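Hullbridge Listings

A hand-built dataset of long-running television documentaries, and the README that goes with it

What you've got

Hullbridge Listings is a collection of records about documentary series that go back to the same people or the same place over many years. I started it because I love these programmes and could never find out, in one spot, how long the gaps between instalments were, who had stayed with the crew and who had quietly dropped out. So I began typing it all up in the evenings, and then Simin Hashemi joined in and it got much bigger and much better!

The current release covers 163 series, with 3,049 instalments between them. Each instalment has its own row. We've leaned towards programmes made for television, though a fair few began life in cinemas and moved over later (those are marked, see below).

The files

series.csv has one row per series: title, original title if it wasn't in English, country, first broadcaster, and the gap the makers said they were aiming for.

instalments.csv has one row per programme: series id, number in the run, year, running time in minutes, director, narrator, and how the programme was first shown.

taking_part.csv links people on screen to instalments. It holds no names at all. Everyone has a code, and the code stays the same from one instalment to the next, so you can follow a person through a whole series without knowing who they are from our files.

notes.txt is the messy one. It's where we put arguments about dates, two versions of the same episode with different lengths, and anything that wouldn't sit in a column. Please read it, it's my favourite part.

All files are UTF-8, with commas between fields and a header row. Empty cells mean we don't know. A dash means we do know, and the answer is that there wasn't one (no narrator, for instance).

How it was put together

Most rows come from printed television listings. Rosângela Guerra let us work through the bound magazines at Grurport, which run almost without a break, and she was endlessly patient about us pulling volumes off the shelf and putting them back in the wrong order. Running times were taken from the programmes themselves wherever we could watch them. Where we couldn't, we used the listed slot and put "slot" in the source column, so you can filter those out.

Directors and narrators were typed in from end credits by one of us and checked by the other. When we disagreed we watched again together, which is how Simin and I ended up seeing all of the Nollgate films in one December, and I'd happily do it again.

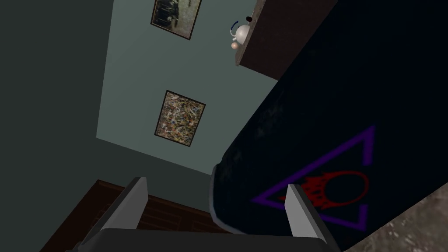 The gap column needs a little care. Makers often announce one gap and then keep to another: money runs out, someone falls ill, a channel changes its mind. So intended_gap is what was said when the series began, and real_gap is worked out from the years of broadcast. If a series only ever had one instalment but was planned as more, it's still in, with real_gap left empty. I find those ones fascinating and a bit sad.

Things to watch out for

Of the instalment rows, 688 have "slot" as their source, and most of them are older. If you're comparing lengths across decades, leave them out or your averages will creep upwards (adverts, mostly).

Repeats are not counted as instalments, but re-edits are. The Dahlgren series was cut again for a second channel with new narration, and we've treated that as its own run with a link back to the first. Some users would rather merge them, and merge_hint is there for that.

Coverage is lopsided. We read English, Portuguese and Persian between us, and it shows. Scandinavian series are thin, and East Asian ones thinner still. Help would be very welcome!

Please don't use the person codes to work out who someone is. Plenty of people in these films agreed to take part as children, or had it agreed for them, and some have since said they'd like to be left alone.

Changes in version 2

real_gap is now in years for every row (a few were in months, sorry). Cinema releases carry the value "cinema first" in first_shown. Episode numbering follows order of broadcast throughout, even where the box sets do something else. The three files now share the same series ids, so the old lookup table has gone.

Corrections

Open an issue with the series id, the row, and where you found the better answer. A photo of the listings page is ideal, and a half-remembered broadcast is still worth sending: we'll put it in notes.txt and see whether anyone else remembers it too.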